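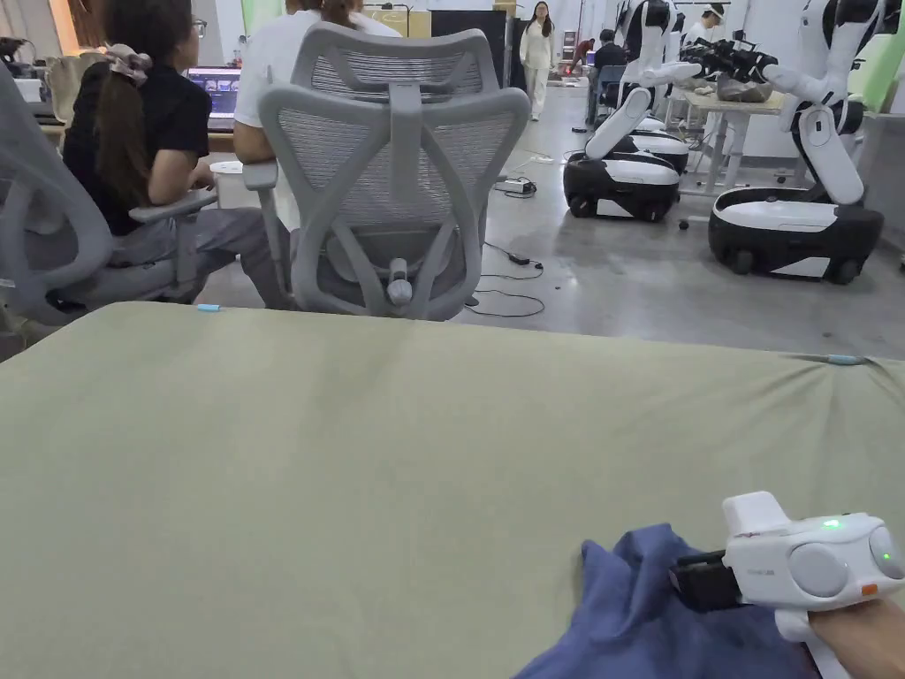 New thread on what we learned about collecting cloth handling data with hand-held grippers. We finished the writeup in May and I keep getting the same questions, so I'm putting the short version in one place.

The question was simple. When you record people folding and flattening cloth with a hand-held gripper, and train a policy on that, which recordings help and which ones hurt?

We had 3,186 recordings to work with. All of them are one person, one gripper in each hand or one gripper alone, and one piece of fabric on a covered table. The tasks were flatten, fold in half, and move to a corner.

The usual way to clean a set like this is to throw out the failures. Cloth ends up on the floor, out it goes. Person gives up, out it goes. We did that first and it didn't change the results much.

Rajitha Gunawardena then suggested sorting by something else: how long the fingers are pressed on the fabric before they close. We call it press time in the paper. It's not a clever name but everyone on the project knew what it meant right away.

Press time matters with cloth because you can't just close on it like you would on a cup. If you come in too high you close on air. If you push down first, a small ridge comes up between the fingers and you get a layer or two to hold.

People vary a lot in how they do this. Some push down and close in one motion. Some push, slide a little, wait, then close. Both work fine for a person. They don't both work fine for a policy.

Our guess was that the slow style would be better, since there is more contact to learn from. That was wrong. Policies trained on the slow recordings tended to press and stay there. They would sit on the cloth and never close.

Zdeňka Paulík found out why. In the slow recordings, the picture from the gripper camera hardly changes between the start of the press and the close. So the policy sees the same view many times with the label "do nothing" and once with the label "close". It learns to do nothing.

The fix is to cut the waiting out. We didn't drop those recordings. We trimmed the still part of each press down to a fixed short length and left everything else alone. It's a few lines of code.

With trimming, the stalled presses mostly went away. The policy still misses grasps, but it misses and tries again instead of parking on the fabric.

We also tried weighting the close step more heavily and leaving the recordings whole. That helped less, and it made the gripper close early on the fold task. Sharada Murthy ran that comparison three times because none of us liked the answer.

Next part is about how much data you need. We trained on random subsets, with trimming and without. With trimming, 1,000 recordings did as well on the flatten task as the full set did without it. On fold in half the gap was smaller. On move to a corner there was hardly a gap at all, which makes sense, since you only have to grasp once.

Who did the recording: 14 people. None of them were told about press time, because we hadn't thought of it yet. I think that was lucky. If we had told them to hurry we would have ended up with a set where everybody moves the same way.

Before you start a set of your own, a few practical notes.

Use a plain table cover in a color that's well away from the color of the cloth. We lost a good week to a gray cloth on a gray cover. The tracking was fine, but the people checking the recordings couldn't tell where the edge was, and they marked good ones as bad.

Smooth the cover down between recordings, at least in the middle. A fold in the cover looks a lot like a fold in the cloth at low resolution. We found policies grasping the cover instead. Fathima Pathirana now clips it down before every block, and that problem stopped.

Start each recording with the cloth crumpled differently. People get lazy by the end of a block and drop it the same way every time. We ask them to pick it up by a random point, shake it and let go.

Don't clear the room. We recorded with people working at their desks behind the table and other machines in use, and I'd do it that way again. The one small batch we collected facing a blank wall gave policies that got worse as soon as someone walked by.

Check the first few recordings of each block right away, before the person has done the whole block. We skipped this twice and both times regretted it. One was a gripper with a loose finger, the other was a clock that was off between the left and right units.

Now the parts that didn't work.

Stretchy fabric. Our set is nearly all woven cotton. When we tested on a T-shirt, the press did raise a ridge, but the fabric pulled back out as the fingers closed. Trimming doesn't help with that. I think you need force sensing or softer finger pads, and we had neither.

Very thin fabric. Same story, except the fingers get one layer when you want two, or two when you want one. The policy has no way to tell which it got until it lifts.

Moving to another arm. We ran everything on one arm model. Cremilda Seixas tried the same policies on a second one and they were noticeably worse at fold in half. We haven't worked out whether that's the arm or the mounting height, and I don't want to guess in public.

Someone asked on Sunday if press time could be used on other objects. Maybe for paper or plastic bags, where you also push before you grasp. For boxes and cups I doubt it. There's very little waiting in those recordings to begin with.

Someone else asked if this is just the same as removing pauses everywhere. We tested that too. Removing every pause hurt the fold task, because people stop to look before they pick the next corner, and the policy seems to need that. Only the pauses during the press should be cut.

The trimming script and the list of which recordings were used for which run will go up with the paper. The raw recordings need another pass first, since other people in the room are visible in a lot of them and we're still sorting out consent for those.

Replies are open. If you've tried this with stretchy fabric and got further than we did, please tell me what finger pads you used.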